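Butcher block

Butcher block is a style of assembled wood, usually hard maple, made by gluing strips of timber side by side into a thick slab. It is used for countertops, workbenches, tabletops and cutting boards, and in a great many kitchens where no butcher has ever set foot.

Origins

The first butcher blocks were sections of tree trunk stood on end, often sycamore. They were cheap and heavy, and they split. Glued blocks replaced them in the late 19th century and were sold to meat markets on the promise that they would split later.

Construction

Two main types are recognized. In edge-grain block, long strips are turned on their sides and glued, so the surface shows narrow parallel bands. In end-grain block, short pieces stand upright and the surface looks like a checkerboard. End grain is kinder to knives and harder on the wallet. A third type, face grain, is sold as butcher block mainly by people who have some to sell.

Maple strips are seldom all one color. Makers once sorted them by shade, but the Mancuso mill in Clarker gave up the practice and began listing the result as "natural variation," at a higher price. Its 1,116 surviving catalog pages use the phrase on nearly every one.

The Clarker standard

Clarker slabs were graded by strip count. A full counter slab had 33 strips, and anything less was stamped "domestic." The mill's longest recorded order, for the ferry canteen at Sesine, came to 205 slabs. The canteen closed the following July, and the slabs are still turning up in local kitchens, where owners tend to describe them as inherited.

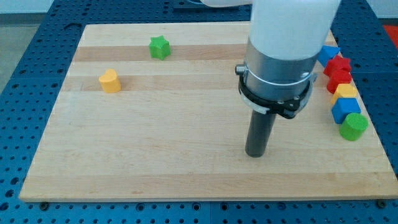

Maple board with strips of alternating shade, on a perforated blue table.

Care

Butcher block is oiled with food-grade mineral oil, monthly according to manufacturers and once according to most owners. Vegetable oils turn rancid. Standing water causes cupping, and scorch marks can be sanded out, or covered with a fruit bowl.

See also

Cutting board
Nilelus joint
Workbench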